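Caderno da oficina: ensaio de manchas e enchimentos, lote Guérin

13 de junho de 2021
por Hervé Hamel
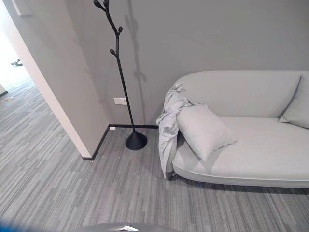

O que o fornecedor promete

O folheto da Guérin diz que o tratamento repele líquidos, resiste à abrasão e "mantém o toque original". Não diz em quantas lavagens, nem com que detergente, nem o que entendem por toque. Pedi a ficha técnica completa à Marcelle Huet e recebi outra vez o folheto, agora em PDF. Fica registado.

Amostras: referência 3145, cinza claro, cortadas do mesmo rolo. 20 provetes tratados, quatro sem tratamento para comparar. Marquei o avesso a giz, o que foi asneira, porque metade das marcas saiu ao manusear. Para a próxima, linha de alinhavo de cor.

Café

Café de máquina, sem açúcar, largado de uma pipeta. Nos tratados a gota fica à superfície, como no vídeo da marca. Ao fim de 4 minutos já molhou a trama em quase todos. O vídeo deles, claro, acaba antes. Limpei com pano branco húmido, sem esfregar. Fica uma auréola clara que se vê de lado, junto à janela, e que de frente passa despercebida. O Waqas acha aceitável. Eu não pagava o suplemento por isto.

Nos provetes sem tratamento a mancha entra logo, mas depois de lavada com sabão neutro a auréola é parecida. Não sei se é do tecido ou da minha água, que aqui é muito calcária. Repetir com água destilada antes de dizer isto em voz alta.

Azeite

Pior do que esperava. Escureceu em todos, tratados ou não. O absorvente em pó da Dilard tirou uma parte, mas deixou resíduo nas costuras e tive de aspirar duas vezes. O Fabrice jura que o pó tem de ficar a noite inteira. A embalagem fala em meia hora. Um dos dois está enganado e suspeito que seja a embalagem, mas vou testar à mesma.

Fricção

A máquina parou a meio do segundo provete (outra vez a correia). Os resultados de hoje não servem para nada e não os vou passar para a tabela. Ao olho, há um princípio de borboto num deles, o que pode ser só pêlo do pano abrasivo. O pano já vai com mais de 23 utilizações desde que alguém o trocou. Encomendar.

Espuma

A Jotden mandou dois blocos para assentos, com a mesma densidade na etiqueta. Pesei-os e não batem certo. Um cede mais ao polegar, e nem é preciso grande sensibilidade para dar por isso. O Gerrit diz que é da humidade do armazém. Talvez. Deixei os dois na mesma prateleira, sem plástico, e volto a pesar no fim da semana. Se a diferença continuar, a conversa da humidade acabou.

Não colar nada destes blocos até lá, por favor.

Pendentes

- correia da máquina de fricção
- pano abrasivo novo
- café com água destilada
- pó Dilard: meia hora contra noite inteira, no mesmo retalho
- insistir com a Marcelle pela ficha técnica, por escrito
- decidir em julho se ficamos com a Guérin ou se pedimos amostras à Atska

Entradas recentes
Colas de contacto: cheiro ao fim de uma semana
Molas em ziguezague, segunda remessa
Vivo simples ou duplo em cantos redondos
Agulhas curvas: as que partiram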